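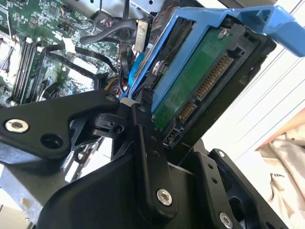
Do I need to know anything about computers to apply?
You need to be able to tell a hard drive from a power supply. If you can do that today, fine. If you can do it by the end of your first morning, also fine.

Bench Technician (Teardown), Nilico, Mornomwood site

Nilico takes old office desktops apart. Companies send them to us when the lease runs out or when somebody upstairs discovers laptops, and we turn each one back into the parts it was made from. Drives go one way, memory another, power supplies a third, and the bare case goes in the cage out back with all its relatives. It is the opposite of a factory, with the same coffee.

We have a new contract with Vasić covering 1,000 desktop towers, and we need 2 more people at the bench to get through them. The work is paid, indoors and mostly seated. The stools have been complained about and we have replaced one of them.

What the job is

You take a tower, lay it on its side and get the side panel off. Drives come out first, always. Every drive is logged by serial number before it leaves the bench, and a drive that hasn't been logged doesn't go in your pocket, your drawer or "just over there for a second." Many of these machines use plastic caddies, often blue, that release when you squeeze or pull in the right spot. There is a right spot. People who haven't found it tend to go looking for a screwdriver, and then we have a broken caddy and a short conversation.

After the drives come memory, cables, heatsink, processor and power supply. The board is last. Power supplies go out whole. We do not open them, you do not open them, and if you were planning to open one, please apply somewhere else. 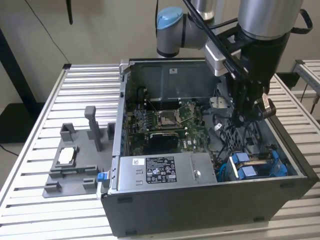 An open tower on the bench, processor socket empty, power supply still in.

You will also sort screws. We know what you are thinking, and yes, it matters. A case screw and a drive screw look like twins until you force one into the other's hole.

What we'd like from you

– Steady hands and decent close-up eyesight, with or without glasses.
– Patience with clips.
– The ability to write a long serial number exactly as printed, including the part where a zero might be a letter.
– Comfort lifting a full tower from a pallet to the bench, many times a day.
– Some interest in how things come apart. If you were told off for this as a child, mention it.

Experience in repair or recycling is welcome. So is experience in kitchens, sewing, watch batteries or anything else where small parts get lost on floors. We use a tracking program called Flirnix to log everything. It was clearly designed by someone with a grudge, but it can be learned in an afternoon and we'll sit with you while you do.

Hours and conditions

33 hours a week, days only. The bench stops for lunch, all of it, at the same time, and we don't eat over open machines (the crumb incident predates this posting and is not up for discussion). We supply wrist straps, gloves, safety glasses and tools. You supply closed-toe shoes. The contract runs through August, and we expect to keep both people on afterward if the work keeps arriving.

How to apply

Send a resume or a plain letter to the Nilico front office in Mornomwood by 31/12/2018, marked "Bench." Tell us about something you took apart and what became of it. It does not need to have gone back together. Shortlisted applicants will be invited for a paid trial morning, where you'll be given one tower, one screwdriver and a tray, and left mostly alone.

We reply to everyone, though slowly. Please don't send us your old computer with the application. We have enough.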